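Home | Forums | Kitchen & Dining | Small Spaces | Search | Log in

Print this thread | E-mail this thread

Brown table mat: keep it or burn it?
14 replies | 3 shares

tredton_tess wrote:
We're setting up the shared table at the Dalen building, and I've been put in charge of the end where the dishes live, mainly through failing to leave the meeting early enough. The table is white. Over most of it goes a brown mat, which I bought in February and have been defending ever since. On the mat so far: the corn in its wicker thing, a light wooden stand, and an oak-looking box cabinet over at the right. I like the cabinet. I have been told it "looms."

My question is whether a mat this big is doing anything for me, or whether I should go back to the bare table and wipe it down like an adult.
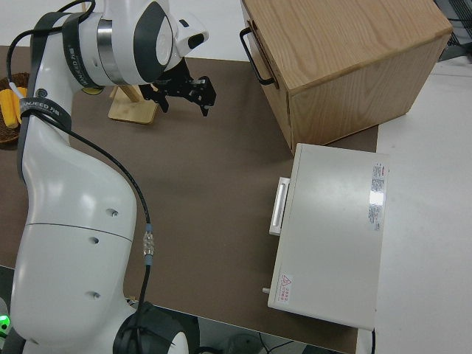 Last changed by tredton_tess, 22 May 2021

crumbtray wrote:
Keep the mat. A white table shows every coffee ring and every argument. My one complaint is the cabinet sitting partly on the mat. Either all on or all off. I couldn't eat at that table.

tredton_tess wrote:
You weren't invited to eat at it, but noted.

oldspoon11 wrote:
Disagree with crumbtray, as is traditional. Half on and half off is how you stop a mat from creeping. Mine used to migrate toward the window until I parked the bread box on one edge. Hasn't moved in 3 years. The bread box has also not moved in 3 years and I'm a little afraid to look under it.

crumbtray wrote:
So your recommendation is mold.

oldspoon11 wrote:
My recommendation is weight. The mold is a side benefit.

pantry_raider wrote:
Is the corn real? I ask as someone who kept a bowl of fake lemons for 13 years and lost a houseguest's respect over it.

tredton_tess wrote:
The corn is decorative. It came with the building, like the draft. I have tried twice to retire it and both times it was back by morning.

More important: I've been at the mugs and plates, and I'd like opinions before I get attached. The dish rack goes on the near side, plates standing up. The mug tree is at the back. The fabric basket with the black grid is on the left with the wooden board in it, and I know a board in a basket is a strange use of a basket, so please get that out of your systems now. I'd also like to know if three plates in a rack looks tidy or looks like I only own three plates. 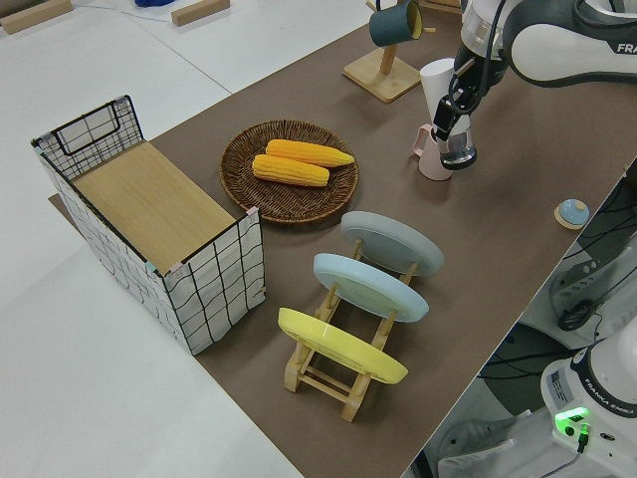 Dish end of the table, with plates in the rack and corn on its wicker plate.

crumbtray wrote:
The board fills the basket. You now have a basket that holds one board. You could have had a board.

pantry_raider wrote:
I'll defend the basket. It has a wire handle, so you can carry the board to the counter without touching the board. Whether anyone needed that is between Tess and her conscience.

Also, one mug on a tree with a pink one parked down on the mat bothers me more than it should. The tree is right there! It has arms! Hang the poor thing up — that's the whole job of a mug tree. I have one from a shop in Iltport that holds more mugs than I have friends and I still fill it every night.

oldspoon11 wrote:
Leave the pink one out. A mug you use every day shouldn't have to climb a tree. The teal one can stay up there and be admired.

tredton_tess wrote:
The teal one is the good one, with the yellowish inside. It's up there for its own protection. There were two once.

lidless wrote:
New here, long-time owner of too many plates. I like the pale grey-blue one at the back, then light blue, then yellow in front. Don't let anybody talk you into stacking them flat. I stacked mine for years at the Durnomard place and only ever used the top one. The rest of the set came out of that cupboard looking brand new and slightly resentful.

What I'd change is the corn. It's taking up the middle of the mat, and the middle is where you put things down when both hands are full.

crumbtray wrote:
Finally someone sensible. Corn to the back edge, by the wooden blocks. What are the blocks for, by the way?

tredton_tess wrote:
If I knew that I'd have put them away.

OK, decisions. Mat stays, cabinet stays half on, pink mug stays down, and crumbtray can eat standing up. I'll try the corn at the back for a week and report on whether it walks home. Still undecided on the basket. If anyone has a better place to keep a board, I'm listening, but "a drawer" won't help me as the drawer is full of lids.

lidless wrote:
How many lids? Asking for myself.

Reply | Previous thread | Next thread | Back to top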